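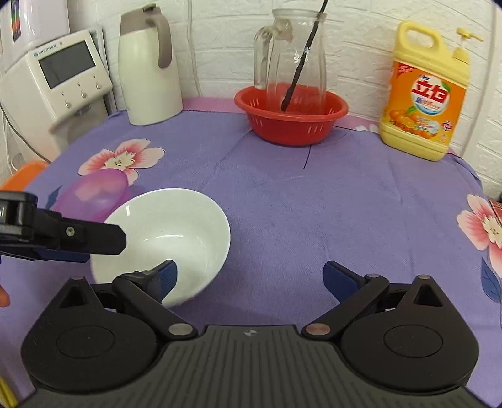

July, quarter to eleven at night

Well, the soup is made. All of it. I have enough soup to float a dinghy and the kitchen smells like bay leaves and wet wool because I dried my gloves on the oven door again.

It all started with Judite ringing on her lunch break to ask if I'd do her grandmother's caldo verde for the street supper, seeing as she's stuck on lates until the end of the month. I said yes before I remembered I'd never made it. She read me the recipe over the phone and it was the kind of recipe that goes "potatoes, enough" and "oil, you'll see". I asked how many people and she said 30, then she said better allow for Driss, so who knows.

Walked down to Brandão for the sausage. They had the good smoky one hanging up behind the counter and I bought far too much of it, plus a tin of paprika I didn't need (the tin is gorgeous, red and gold, I'll keep buttons in it). No collard greens anywhere in Clunorden, so I got kale. I know. I've already decided I'm not telling Judite until she's eaten some.

Slicing the kale took most of the afternoon. It's meant to be fine as grass, and the first bunch came out more like hedge clippings, but I found a rhythm once I rolled the leaves up tight like a cigar and put the radio on. There was a long program about lighthouse keepers and I got so wrapped up in it that I let the potatoes go to absolute mush, which was lucky, as they were supposed to. Out came the stick blender and I only splattered the one wall!

Then bowls. I own seven that match and a few that don't. Driss came round at about five with a box of his mum's old ones from the house in Mimwood, all wrapped in pages of the local paper, and we ended up sitting on the floor reading the pages instead of washing anything. There was an ad for a three-bedroom place on Bokitz Road for less than I paid for my car. We both went a bit quiet over that. He's still not sure about selling. His sister wants it done by spring and he keeps finding reasons to go up there and fix a gutter. I told him he doesn't have to decide in the middle of winter, nobody should decide anything in the middle of winter, and he laughed, but I don't think it helped much.

He stayed for a test bowl. Verdict: more salt, more garlic, and could he have another one. He's right about the salt. I've written it on my hand.

Rang Mum after he left and she was on about her step counter again. She'd done 1083 by breakfast just going up and down to the letterbox to see if her parcel had come. It hadn't. It's the curtains, the mustard ones, and she's paid 58 dollars for postage alone, so I suppose I'd be pacing too. She wants me to come and hang them when they turn up. I said the weekend after next, and now I've remembered that's the dentist week and I'll be feeling sorry for myself, but fine, I can be sorry for myself up a ladder.

Still to do tomorrow: borrow the big ladle from next door, get bread (10 loaves? ask Judite), find the extension cord, wash my hair. I should also move the second pot off the back step before the possums work out the lid. I've put a brick on it but I've seen what they can do to a brick.

Right, going to move the pot now, in my slippers, and then bed.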